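Budgeting for a Two-Arm Bench

Last updated: August

Price the small parts before the arms. Our Clarnen quote left out cable ties, spare gripper fingers and rail, and those came to $387. Walls and a floor panel added $311.

1. List every item the arms will handle.
2. Get two quotes for mounting rail - we used Wostbridge.
3. Hold back 9 percent for breakage.

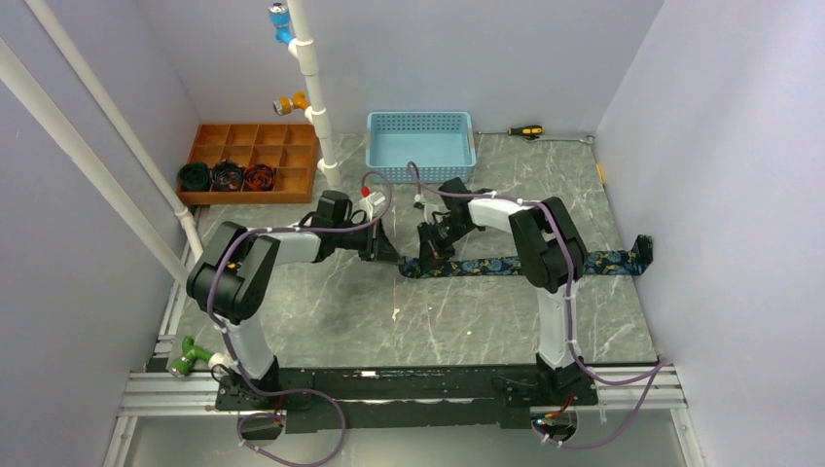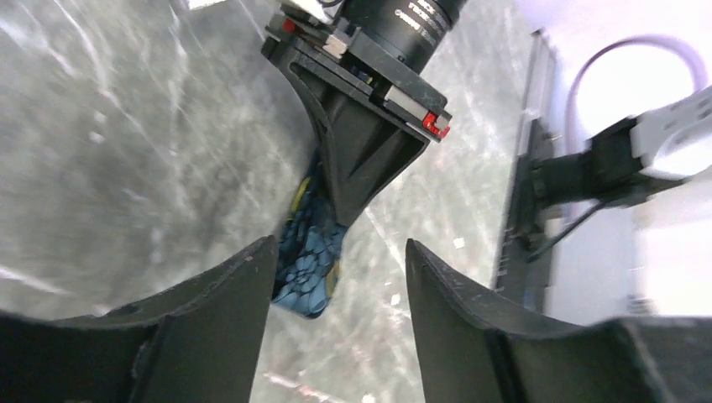
Patterned fabric at the grippers.
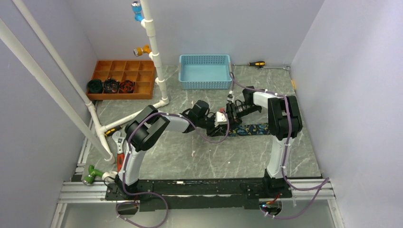
Order spares with the first shipment. A second delivery cost us $40.

Comments

stirnaneck: Does the 9 percent cover cables?

Reply: Yes, cables too.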